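Bralville Allotment Association
Minutes of the general meeting, 17/11/2022

Present: 63 members. Apologies were received from seven.

1. Minutes of the last meeting
Agreed without changes.

2. Water supply
The Bendberg side has had low pressure all summer. Tranar has quoted 1118 pounds to replace the pipe between the gate and the second tap — the price includes digging and making good. Agreed to accept. Work to start in March, before the taps are turned back on.

3. Rents
No increase for the coming year. Half plots stay at the present rate.

4. Bonfires
Two complaints from houses on the lane. Fires are to be lit after dusk only, and never left alight.

5. Seed order
The Ccori catalogue is in the hut. Orders to be on the sheet by the end of the month. Onion sets will be bought in bulk again.
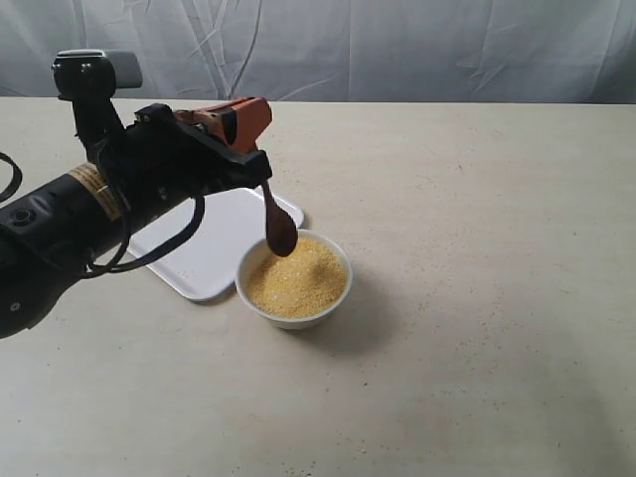
A member asked whether seed potatoes could go on the same order, as last year they came too late for chitting. Agreed, if paid for in advance.

6. Any other business
The hut padlock is stiff and will be replaced. Keys from the secretary.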